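Speaker notes – The kitchen we all share
Bromville tenants' evening, 2025-06-01
Time: 30 minutes, with questions at the end

Before I start
Put the water glass on the left side, not near the laptop. Check that the people in the last row can hear. Speak slowly. If I am too fast, look at the clock and breathe.

Opening
Good evening, and thank you for coming. I want to talk tonight about a small subject, the kitchen counter. I have lived in the Fanent building since November of the year before last, and before this I lived in four other shared houses, in two countries. In all of them the arguments were the same. They were very seldom about money. They were about a plate in the sink, or a box which stood on the counter for many days, or a cup that was maybe clean and maybe not.

(Pause here. Somebody will laugh about the plate. Let them.)

I am not a professional organizer. I worked for many years in a warehouse, in the department called Import, and there I learned how things move through a room. A kitchen is also a place where things arrive, wait, get used and go away. When I understood this, my own kitchen became easier.

Part one – What the counter is for
Ask the room: who has free space on the counter at this moment, enough to roll out dough? Wait for hands. In the meeting in Riviere there were only 3 hands, so do not be surprised.

Explain that a counter is a work place. It is flat, it has the right height, and it is near the water. Because of this it also attracts everything else. You come home with your arms full and the counter is the first flat thing you meet. You put the mail there. You put the keys there. You say, I will take care of it after dinner. After dinner you are tired.

I made a small survey among the tenants. I received 103 papers back, and on 89 of them people wrote that the counter is the first place where they put the shopping. So we are all the same in this. Say this part in a friendly way. It should not sound like I am blaming.

My rule is simple. Things may live on the counter if they are used every day. The kettle, yes. The coffee maker, yes, if you drink coffee every morning. The waffle iron, no. The big mixer, I leave this to you, but please be strict with yourself.

(If somebody asks about the microwave: it is a separate story, come back to it at the end.)

Part two – Groups
Put things together which are used together. The kettle and the coffee maker should be neighbors, with the cups close by. Then one person can make a hot drink in one corner, and another person can cut vegetables in the middle, and they do not have to say excuse me all the time.

The corner for drinks should be at the back of the counter, by the wall, if the outlet allows it. The front stays free. Many people do it the opposite way, because the front is easy to reach, and then they have only a narrow piece left to work on.

Also pull the machines forward once in a week and wipe behind them. I know that this is boring to hear. Coffee powder goes everywhere. 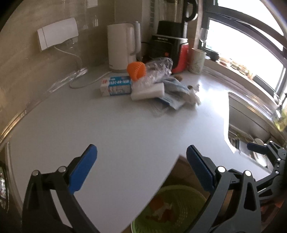
The window sill is the next place where I see trouble. A sill beside the sink is very practical, so it fills up fast. First there is one jar. Then come the other jars, a mug, a wine glass which was put there for one evening only. I like a few things on a sill, it makes the kitchen look like somebody lives there. But glass with a thin stem should have a better home. One wrong movement with the dish towel and it is broken, and in a shared kitchen there is then also the question of who pays.

My advice for the sill – keep jars there only if you know what is inside of them. If you have to open the lid and smell, the jar has been there too long. And spices do not like sun. I keep mine in a drawer, lying down, with the names up.

Part three – Boxes and baskets
This is the part where my warehouse experience comes in. Do not make it too long.

A cardboard box is for traveling. It brings something to you and then its work is finished. When a box stays in the kitchen, it slowly becomes furniture. People begin to put things on it, and in it, and after one month you cannot remove it any more without making decisions about everything inside. So I say: a box should be flat and in the paper recycling before you go to bed.

A basket is different. A basket can stay. It should be easy to lift and easy to wash, and it should hold one kind of thing. I prefer plastic with holes or mesh, because you can rinse it in the sink and the air comes through. Wicker looks nicer, I agree, but crumbs go into it and never come out.

Give the example of my own basket. For a long time it was only for things that do not have a place yet. This was a mistake. Such a basket is only a drawer of mess without the drawer. Now it is for dish cloths and sponges, nothing else, and everybody in the apartment knows it.

(Show with the hands how big. Not bigger than a loaf of bread and a half.)

Questions for the room: what is in your basket at home? Take two or three answers and no more, or we will lose the time.

Part four – The sink
I come to the plate. Speak with some humor, the subject is sensitive.

One plate in the sink is nothing. It takes half a minute to wash. But the second person sees the plate and thinks, the sink is already in use, and leaves a bowl. The third person leaves a pan. In the evening nobody can fill the kettle without moving the whole tower, and every one of them left only one thing.

In our apartment we tried a list on the refrigerator with names and days. It worked for a short time. Then people began to discuss the list more than the dishes. We took it down, and now we have a different agreement: the sink must be empty when you go to sleep, and it does not matter whose things are in it. Some evenings I wash more than I used. Other evenings somebody washes mine. I stopped counting and I sleep better.

A practical point here. Do not put plates standing on the edge against the wall of the sink if you have somebody in the house who is always in a hurry. They slide. Lay them flat, big ones under, small ones on top, and knives never in the water where you cannot see them.

Paper cups: if you use them for guests, please keep them in a cabinet. When they stand next to the coffee maker, everybody takes one, also the people who live there and have six mugs.

Part five – How to begin
Tell them not to do the full kitchen in one day. I did it once and at midnight I was sitting on the floor between pots.

Begin with the counter. Take everything off, also the machines. Wipe it, and wipe it again with a dry cloth, especially if the surface is shiny, since on such a surface you see every streak when the light comes in from the window. Then put back the kettle and the coffee maker. Leave it like this for one evening and look at it. After that bring back only what you missed.

The things which you did not miss go on the table, and all tenants of the apartment look at them together. Be kind in this moment. For you it is an ugly mug, but for another person it is from their grandmother.

Next the sill, next the space under the sink. The cabinets can wait until the cold season.

If there is time
Story about the Riviere house and the two identical kettles. Short version only.
The microwave question.
Where to buy hooks that hold on tile. I have tried many and most of them fall. Hanging a pan or a ladle over the machines is fine, but check that you can still open the lid of the water tank.

Closing
Thank the Fanent tenants for the room and for the chairs. Remind people that the sheet with the five steps is at the door, and that the extra copies are in the folder on the radiator.

Ask everybody to bring back their cup to the kitchen on the way out.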